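Sorting boards: frequently asked questions
Flola Learning Materials, Sturneddale
Page revised July 2020

These answers cover the one-piece sorting board and its matching shape pieces. For the nesting trays and threading sets, see the separate pages.

Board and three-pegged piece: 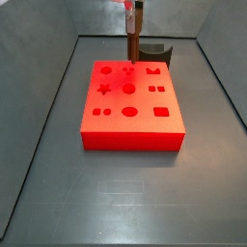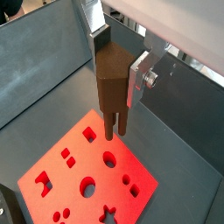 How many openings does the board have?

The layout is a grid of nine positions, three rows of three. Some positions hold a single opening and others a group. A group takes one piece, so the board is complete when nine pieces are in place.

Which piece fits the three small round holes?

The piece with three round pegs under a solid body. All three pegs have to enter together. Hold the piece by the upper body, line up the pegs with the holes and lower it straight down. If one peg catches on the rim, lift the piece clear and turn it slightly before trying again. Pressing harder will not help and may mark the edge of the hole.

Does the shape of the upper body matter?

No. The body is there to be held. The fit is decided entirely by what is underneath, and this is the part of the set that beginners find hardest. A child who has learned to match outlines on the star or the oval will often look at the body first and go to the wrong opening.

What is the difference between the two larger round openings?

Their size and their position in the grid. One is at a corner and the other, the larger, is in the centre. We recommend starting with the centre one.

In what order should the openings be introduced?

Round first, then the oval and the rounded rectangle, then the star. Leave the grouped openings until last: the two squares, the square with a circle beside it, and the three circles. The notched opening can go in wherever it suits - it only accepts its piece one way round.

Can the board be used at an angle?

Yes. Turning it so that a corner faces the user is a useful second stage once the straight layout has been learned. The grid stays the same but every approach angle changes. Keep the board flat on a firm, plain surface. Grey or another dull colour gives good contrast with the red.

A piece is tight. Can I sand it?

Lightly, with fine paper, on the pegs only. Brush off all dust before refitting. Do not sand the walls of the openings. If the piece still binds, return it to us and quote its part number. The three-pegged piece is 1595.

How are the board and pieces cleaned?

Wipe with a damp cloth and dry at once. Use a cotton bud for the small holes. Do not put any part in a dishwasher.

Can I order single pieces?

Yes, from the spares list. The board alone is 3802. Spares are sent from our Grestircombe store within 11 working days. Orders placed in August may take longer.

Will pieces from a Gasser board fit?

No. The openings are spaced differently, and the pegged pieces in particular will not go in.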